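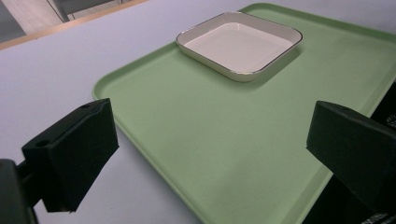

White dish on the green tray, left finger and right finger of the gripper both in shot

malisent wrote:
Evening all. I'm trying to teach a two-arm setup to put a small square dish on a tray, and I'm doing it with the hand-held grippers, one in each hand. I've got 200 goes recorded so far and I'm wondering if I should carry on or start again. My worry is that I always come at the dish from the right, so that's all the thing will ever learn! Any thoughts before I spend another February evening on it?

dovivness wrote:
Carry on, but mix it up. Turn the tray a bit each time, start your hands somewhere different, swap which hand does the lifting. We did 298 goes of a cup job at Prandale and the first lot were nearly useless on their own because I'd stood in the same spot for all of them. Once we added the messy ones it got a lot better.

Also, slow down near the rim. Small dishes with low sides are a pain, the fingers slide up the slope if you pinch in a hurry.

oldtoggle wrote:
I'd bin the hand-helds for this and drive the real arms by remote. You feel clever waving the grippers about, and then you find you've been bending your wrist in a way the arm can't copy. Ask me how I know. With remote control, if the arm can't do it, you can't record it.

malisent wrote:
Fair point about the wrist, I hadn't thought of that. I did try remote for a bit though and I was dreadful at it, 18 goes in a whole afternoon and most of them ended with me nudging the tray about. By hand I get through that many before my tea's gone cold.

What I do now is bring the right one in low over the mat and keep the left one back out of the way until it's needed.

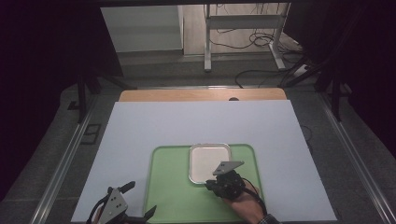

The cables are my other moan. They drag on the back of my wrist if I reach too far, so I've got into the habit of doing everything close to my side of the table. Is that going to bite me later?

dovivness wrote:
Yes, a bit. Tape the cable to your sleeve with some slack and move the tray further out for the next batch.

oldtoggle wrote:
Still say remote. 10 good ones beat a pile of wonky ones, and you do get quicker.

dovivness wrote:
Not in my experience, I've never had anything useful out of 10! But each to their own.

hlongwane_bench wrote:
Can't you do both? By hand for the bulk, then a few by remote for the bits where the wrist goes funny.

malisent wrote:
Might try that. Sleeve tape first, then I'll move the tray and see how I get on.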